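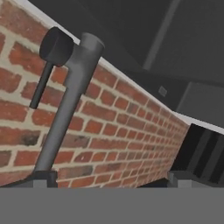 Search this guide Go

Print this page | E-mail this page

Section 6: Mounting the Stokier outdoor sensor on masonry

The box promises a range of 2,000 feet. Treat that as a sales figure. It was measured across an open field, and your house is no field. Test the signal before you drill.

1. Put both batteries in the sensor and close the cover until it clicks.
2. Hold the sensor where you plan to mount it. Wait 30 seconds.
3. Check the indoor display. If it shows fewer than 2 bars, try another spot.
4. Mark the screw holes through the bracket.
5. Drill into the mortar joint with a masonry bit. Stop at the tape mark on the bit.
6. Push in the plugs, drive the screws by hand, and hang the sensor.

CAUTION: Look for wires and pipes before drilling. Cheap stud finders read poorly through brick, whatever the package says.

NOTE: Adhesive pads are sold as a "permanent" option. We would not trust them past the first March thaw.

NOTE: A sunny wall gives high readings. The "sun correction" setting helps a little. Shade helps more.

If the display still reads "No link," see Section 2 before you buy the Tivlow booster. You may not need it.

Contact Mishra Support | Copyright Mishra | Back to top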